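Gray walls, second week

In August I moved to a smaller flat in Timville, and since then I am putting my kitchen things in order. I had 50 jars and boxes in the old place, and the new cupboard is too narrow for half of them. First I wanted to buy a shelf at Plandard, but the cheapest one was 368 and I decided to wait.

So I started with the drawer. I took everything out, washed it and put back only what I use in a normal week. The rice and the lentils went to the bottom, because they are heavy, and the tea stayed near the window.

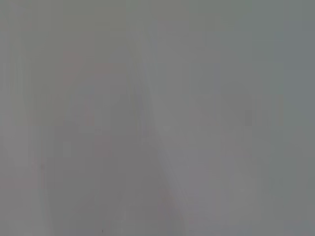 The spices took me the whole evening. My grandmother kept them by color, and I tried this too — it looks nice, but I could not find the cumin for ten minutes. Now they stand by the alphabet, in my own language, so guests will have some trouble.

What is left is the box with lids. I have many lids and few pots, and I don't know how this happened in only two moves. I will sort them in the morning, before the bus to Durkthorpe. If somebody has a good idea for storing lids in a shallow drawer, please write it to me in the comments.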